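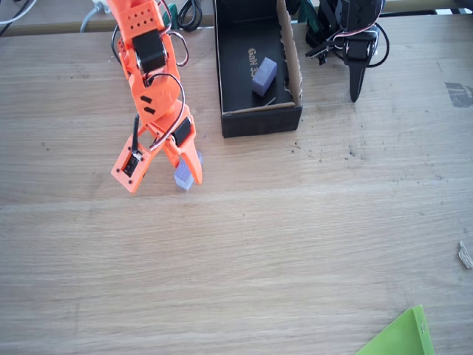

Where do the foam blocks go once the packing table has been cleared for the evening?

They go into an open box on the same table, one block at a time, and the box stays open until somebody has looked it over and is happy that everything in it belongs there.

Minutes of the April meeting of the Tamuno Packing and Sorting Circle

The meeting opened at 6:30 in the long room at Falerar. The chair welcomed everyone back after the winter, thanked those who had come early to set out the chairs, and said how lovely it was to see a full room again with the evenings getting lighter. Apologies had been received from two members and were noted with good wishes to both.

1. Minutes of the last meeting

These had been sent out beforehand. One correction was asked for under the heading on shelving, where the minutes said the lower shelf would be kept for tape and paper. It had been agreed that the lower shelf would be kept for boxes and the upper shelf for tape and paper. The correction was made and the minutes were then accepted.

2. Matters carried over

The sticking drawer in the paper cupboard has been planed and waxed and now opens nicely. The secretary has written to Grarnetti about the late delivery of padding paper and has had a very pleasant reply. The paper will come with the next order and there will be no second charge for carriage.

The matter of the draft under the side door is still with us. A rolled blanket has been doing good service, but several people said they would like something more permanent before next winter. Carried over.

3. The foam blocks

This item took up the largest part of the evening, and the chair allowed it to run on a little as so many people had something to say.

Members will remember that we were given 342 foam blocks by Uvodby when they closed their small packing room, and that these have been used ever since as fillers and corner supports in the parcels we send out. Everybody agreed that they have been a wonderful help. They weigh next to nothing, they can be used over and over, and they save us a good deal of paper. The trouble is that they wander. Blocks have been found on windowsills, behind the radiator, in the tea cupboard and in one case in a coat pocket, and at the end of a busy evening it can take longer to gather them up than it took to pack the parcels.

The table lead reported on the trial of using a plain open box as a home for the blocks. The black cardboard box has been used for this, standing on the light wooden table where the packing is done, and the lavender-blue blocks are easy to spot against the dark inside of it. She said this had been a happy accident, as the box was simply the one that was nearest to hand, but she would be sorry now to go back to the brown ones, where the smaller pieces can be missed in the corners.

A member asked whether the box ought to have its lid kept with it. There was a fair bit of talk on this. Those in favor felt that a lid would keep the dust off and let us stack the boxes between meetings. Those against felt that a lid on the table is one more thing to move about, and that people are far more likely to put a block away when all they have to do is reach over and let go of it. It was agreed that boxes on the table stay open through the session, and that lids are kept on the lower shelf and put on at closing time only.

Another member raised the question of reused boxes with lettering on them. The black box has faint gold lettering printed on its floor, "GaN 3" as far as it can be read with a block lying next to it, and she wondered if newcomers might take it for one of our own labels and go hunting for boxes 1 and 2. This caused some laughter, but it was felt to be a sensible point. It was agreed that any box used for storage should carry one of our own paper labels on the outside, written in large letters, and that whatever is printed on the inside can be left alone.

There was then a longer discussion on whether the blocks should be laid in flat and in rows or just put in as they come. The table lead has tried both. Rows look beautiful and hold more, but they slow everybody down, and the minute a box is carried across the room the rows are gone anyway. Blocks that are put in as they come will lie at a slant and take up more room, but they are quick to put away and quick to take out. After some friendly back and forth it was agreed that blocks on the table may lie any way they like, and that only the boxes going up to the storeroom need to be laid in rows.

The chair asked for a word about odds and ends. A thin wooden stick has been lying in the corner of the black box, and the question was whether we want such things kept in with the foam. Opinion was firmly that we do not. Sticks, ties, clips and pencils are to go in the shallow tray by the tape, and whoever closes up is asked to look along the edges and into the corners of each box, where a thin piece is very easily overlooked. The foam is soft and porous and marks easily, and several of the older blocks already have dents in them from being stored with harder things.

Agreed: open boxes on the table during the session; our own labels on the outside; foam only in the foam boxes; rows for the storeroom and no fuss anywhere else.

4. Condition of the blocks

Following on from this, a member who had sorted through the storeroom boxes at home said that most of the foam is in very good order. A few blocks have lost a corner and some have crumbled where tape has been pulled off them. She suggested that tape never be put straight onto the foam, and that a strip of paper be wrapped around first. She passed a wrapped block around the room so that everyone could see how it is done, and it was much admired. Agreed that this will be the way we do it from now on.

The crumbled pieces will not be thrown out. They will be bagged and used for filling around small, sturdy items. The bag is to hang from the hook beside the cupboard – the left hook, as the right one is loose.

5. The tables

It was reported that the tabletops have come through the winter well. The light wood does show rings from mugs, and members are kindly reminded that drinks belong on the side counter. There was a suggestion that we cover the packing tables with oilcloth. Some liked the idea, but others said that cardboard slides about on oilcloth and that it is much easier to fold a box square on bare wood. It was left that one table will be covered for the next two sessions and the rest left as they are, and we will see which one people choose to sit at.

The wobble in the table nearest the door has been cured with a felt pad. Please do not remove the felt pad.

6. Summer parcels

The coordinator gave a cheerful report. We have been asked for 200 parcels for the summer round, to be ready before the end of June. The contents are much the same as last year, with the addition of a small glass jar which will need a block on either side of it. She has worked out that we have enough foam to do this comfortably if the parcels go out in batches and the blocks come back to us with the empties, as they did last time.

There was a question as to whether the blocks always do come back. The coordinator said that they mostly do, and that a short note tucked in at the top of the parcel had made a great difference. It was suggested that the note be made a little friendlier, and she has kindly offered to write a new one and read it out next time.

7. Money

The balance stands at 700 dollars. Out of this we have tape, string and labels to pay for, and the usual contribution toward heating, which will be smaller now that the warm weather is on its way. A request for a second tape dispenser was approved without a vote, to general relief, as the present one has been repaired twice and bites.

8. Any other business

It was asked whether the closing-up list could be made shorter. It now runs onto a second page and people admitted they do not turn it over. The secretary will bring a one-page version to the next meeting, with the foam boxes near the top: look in, take out anything that is not foam, put on the lid, carry to the lower shelf.

A member offered a quantity of clean cardboard boxes with good stiff sides. Accepted with thanks, and would she please bring them flattened.

Thanks were given for the lemon cake, and for the second lemon cake.

9. Next meeting

The next meeting will be held in May, in the same room, at 6:30, with the kettle on from 6:15. Members who have foam blocks at home, in cars or in coat pockets are asked to bring them along.

The meeting closed at 8:20.

Actions

Secretary: one-page closing-up list; letter of thanks to Grarnetti.
Table lead: labels for all storage boxes; oilcloth on one table.
Coordinator: new note for the summer parcels.
Carried over: the draft under the side door.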